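Notebook entry, September, afternoon session
Room: textile and soft goods bench, Penurik workshop
Entry by: V. Psarras

Purpose. To sort the mixed carton of small household and soft items received with the Tsuji material, and to decide which pieces are to be kept for the fabric handling work and which are to be returned to general stores.

Procedure. The carton was emptied onto the plush blanket in place of the bench top. Small pieces roll on the bare bench, and the pile of the blanket holds them where they are put down. Soft items were to be separated from hard ones first, then checked for loose threads, open seams and missing closures. Sealed or bagged consumables were to be left in their bags and labeled from the outside. The session began at 2 p.m. and was interrupted once for a delivery at the front desk.

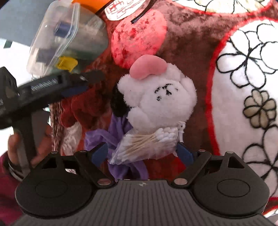
Sorting on the blanket: bagged cotton swabs, white plush toy, purple cloth.

Observations. The cotton swabs are of the wooden-stemmed type. They are to remain in the clear bag and be entered under consumables, with the clip kept on the bag. The Duvix list gives them as "applicators, paper," and this line should be corrected before the list is used again.

The white plush toy is accepted for the fabric handling set. Its fluffy surface is a useful contrast to the flat cloths, and the small stitched face gives a clear front for recording which way it has been set down. The entry on the sheet should read "plush animal, white," as colleagues did not agree on whether it is a puppy or a bear.

The purple cloth was crumpled. It should be pressed and folded before it is measured. The measurement taken in the previous session was made with the cloth unpressed and has been struck out.

The clear container with the small blue items was set aside for Plekton and has not been entered on the sheet.

Remaining work:
Press and measure the purple cloth.
Correct the Duvix line for the swabs.
Brush the blanket and inspect it for lint before it goes back on the shelf.
Order 2 packets of tie-on labels. The adhesive ones do not hold on plush.

Shelf 8 is reserved for the accepted items until the sheet has been signed. Please do not place other material on it.

V.P.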